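2022-01-18

Tested the markers at last. They have been sitting on the kitchen counter since December, when I talked myself into the Clavell order, and I have been walking past them every morning and feeling stupid.

I don't believe in twin markers. You pay for two tips and you use one. The fine end gets all the work, the fat end dries out in its cap, and after a year you throw away half a pen's worth of ink. The listing said 895 reviews, nearly all of them happy, and I would like to know how many were written by people who had owned the things for more than a weekend. It also promised a line of 300 yards from each tip. Who measured that? With what?

So I did my own test, which is more than Clavell has done, I suspect. One sheet of plain paper, every marker gets a line and a short word, and anything that skips goes in the trash. I took them all out of the mesh cup first, so that a pen only goes back in once it has passed. I meant to clear the counter properly before starting and didn't. The stains are still there. I have tried the Ovport cleaner on them twice and the bottle can say what it likes about stone and stone-look surfaces, the brown part has not moved.

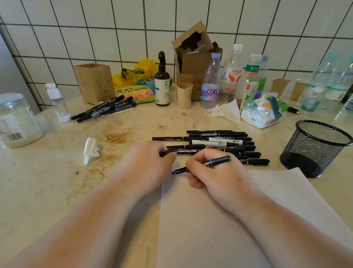

My wrist gave out before my patience did. Black ink is black ink for the first few lines, and I can't say I saw much between the new ones and the old Maruyama pen I dug out of the drawer to compare. The Maruyama has been in there for years and cost less. The fat marker, a whiteboard one most likely, should never have been in with the others - I must have dropped it there in the fall, and it would have ended up on an envelope sooner or later.

One thing in their favor, the caps are tight. Too tight maybe, but I'd take that over the Jarau set, which rolled around with the caps off and ruined the lining of my good bag.

I'll keep the sheet and do the same test in the spring. If the fat tips still write then I'll take some of this back. Need to buy tissues, and another sponge for the counter, the rough kind.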